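The Gukholm tables arrived in August, and the flyer calls the top "desk-ready oiled wood, 2,000 wipes guaranteed." I would like to meet whoever did the wiping. Dinport sells the same size for less and makes no promises at all, which I find easier to trust.

We have one set up on Saturday hours if you want to come and look. Bring your own coffee cup and be rough with it. 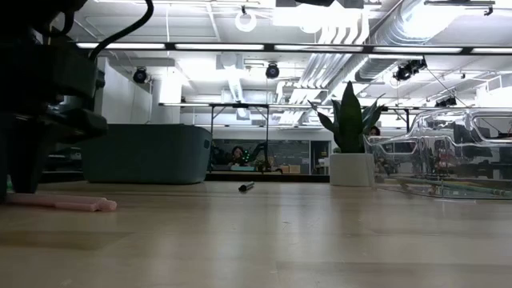 The finish is my main gripe. A light, glossy top looks fine in a catalog and then throws every ceiling light back in your eyes from lunch on. Diso told us to try a desk pad. So we'd be paying 582 for a table and then covering it up?

The grain I'll give them. It runs lengthwise and hides crumbs well. Markers roll, though, and the Jiang rep's answer was a pen tray, sold separately.

More pictures when the second table comes, if it comes. The order number ends in 3,036 and the tracking page still says "preparing."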